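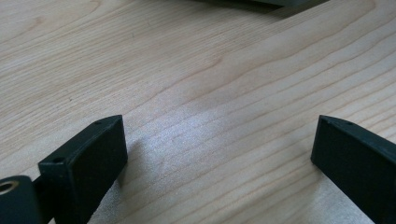

Table grain, pale wood.

Quick one from the food desk, more next issue when there's time.

Istosier, the bakery counter most of you know for the salted rye rolls, is moving into cold desserts. Two flavors of milk pudding to start, roasted barley and plain. Sold in small glass jars, bring the jar back and you get money off the next one. On the shelf from September, mornings only at first, then all day if the kitchen can keep up. Last year's custard buns were gone by 10 a.m. most days so go early.

The milk is from Cirillo, same dairy that does the soft cheese at the Prultitz market hall. Not sweet, the barley one. Closer to a strong cup of tea with cream in it. The plain is very plain. Kids will probly like it better.

Also at Prultitz: Groro is taking over the old noodle stand by the side entrance. Coffee and toast, thick cut, 20 seats. Menu still being worked out, but we've heard red bean butter and a egg one with pickled greens. They roast their own beans and will sell them by the bag, 30 percent off during opening week. Cash or card. No reservations, no phone yet.

Parking at the hall is still a mess while the rear lot gets resurfaced. Use the street side or take the bus, stop is right across the road.

Missed the tea tasting? Another one coming, same room, sign up at the front counter. Bring your own cup please.

Pudding prices not confirmed at time of writing. Will post them when Istosier sends the list.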